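September, workshop notes, after lunch

Back on the slat glue problem. Bed number two from the Henville batch creaks like a ship and I am pretty sure it's the slat caps and not the side rail joint, which is what I wrote last time. Took the whole thing apart again (my knees!) and swapped the caps on the left half only, so we can compare. Rubbed the dowels with the Brilik wax while I was in there. Smells great, sticks to everything, don't use it near the fabric.

Finish test first, before I forget. The Wudwood oil went on the offcuts in two thin coats, 20 minutes between them, wiped hard. Nice tan color, no blotches on the curved pieces, but the end grain drank it up and went darker than I wanted. Next time sand the ends to a finer grit - I stopped too early because the paper ran out.

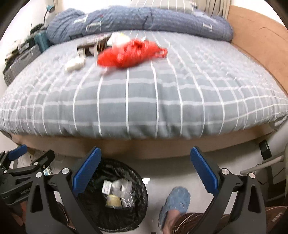

Naima Bensaid thinks I've got the creak all wrong and that it's the center leg, which sits a hair short on these and lets the middle beam flex every time somebody rolls over. Her fix is a felt pad under the foot, no glue, try it for a few nights. Fine, I'll try it, but one change at a time or we'll never know what did it!

Load cycling: the counter said 3000 when I shut it off. Right half still creaks, left half creaks less, maybe. I was listening with the compressor running so take that with some salt. Redo it in the morning while it's quiet.

To get: felt pads, more sandpaper, the long Masson clamps back from upstairs. Also the 5 mm hex key is missing again - check the drawer under the vise.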